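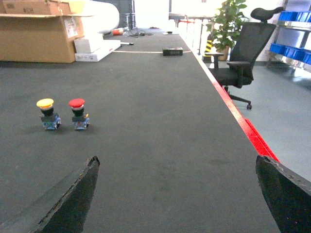
The mushroom head is the easy part of a push button to specify. Most buyers settle the cap colour first and leave the contact block to whoever places the order.

Abhishek Rastogi, who maintains packing lines for Dhillon, works in the opposite order. He starts with the circuit. A stop function needs a normally closed contact, so that a broken wire stops the machine as well. A start or reset function usually takes a normally open one. Only then does he choose the head.

Red is kept for stopping. Yellow is commonly given to an abnormal condition, such as interrupting a cycle that has gone wrong.

Screw terminals are still his preference. They can be reached with an ordinary screwdriver, and a loose one is found by a gentle pull on the wire. At the Tralby site he went through 786 terminals in December and retightened 50 - most of them on panels close to the compressors.

Tatiana Jireš, who draws the panels, asks for one spare block in the drawer for every type fitted. Blocks on the older doors are labelled on the side, where the label is hidden once the wiring is in. Hers are labelled on the back.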